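About the Ferar Robotics Club

The Ferar Robotics Club belongs to the technical school in Ikdale. The school opened its first electronics workshop in 1986, and the club grew from the evening lessons that were given there. Today we are open to all pupils from 11 years old, also to those who have never held a screwdriver before.

We meet after lessons in the Jadovitz building. The younger members learn to solder and to write short programs. The older ones work in teams of up to nine and choose one project for the whole school year. In December each team shows its progress to the parents, and everybody is welcome to ask questions.

Our senior project has the name Wan. Its subject is the work of a technician in a server room, done by robot arms. The members write the control programs themselves and keep a notebook of every trial – also the bad ones. A cable is a difficult thing for a robot, as it bends and does not stay where you put it. For the network task we lay a yellow Ethernet cable on a black bubble-wrap mat in front of the rack, with a NETGEAR switch mounted above the server. The grippers have light fingertips, and the plug is small, so the teams must plan each movement with patience.

New members can join at the start of any term.

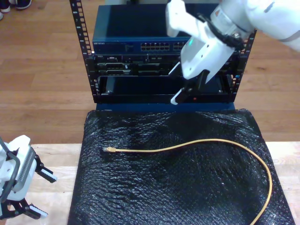
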